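August 14, 2024

Kettle on at six and straight back into the tracking code, which I'd promised myself I would leave alone until after breakfast. The trouble is the same as yesterday's. The pose estimate from the hand-held gripper is lovely and smooth while I move slowly, and then I turn my wrist a bit quickly and the whole path jumps sideways, as if I'd teleported to the kitchen. Zoila Ayala thinks it's the time stamps. I was rather fond of my own theory, that patterned cloth was muddling the feature matcher, so we went back and forth on the phone for a good while, very pleasantly, and got nowhere. 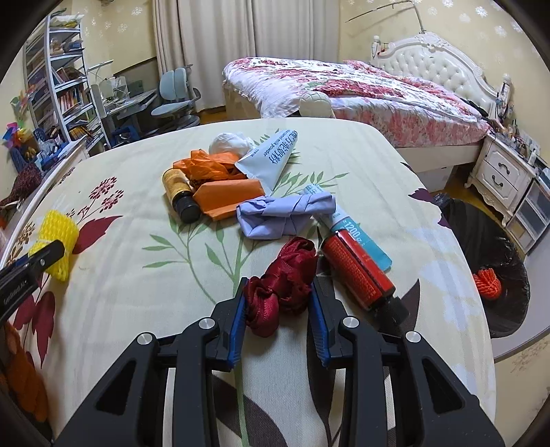
After lunch I gave in and tried it her way. I lined up the image clock and the motion sensor clock properly, with the little script she wrote back in December, and found they were 19 milliseconds apart. Nineteen! I reran the 80 recordings in the Cidham folder and all but two came through without a jump. I did a small dance by the sink and rang her to say she'd been right, and she was very gracious about it.

The two bad ones I'll look at tomorrow with fresh eyes. Both lose the map early on and never find it again, so I suspect a different fault altogether – maybe the relocalising step gives up too soon. I've left a note in Homau to raise the limit and see.

Still to do: the finger-width signal is noisy near fully closed, and the planner takes every wobble as a wish to let go. A touch of smoothing should settle it, though I don't want to add lag. Soup for tea, and bed before eleven if I can manage it.

Contact | © 2024 | Back to top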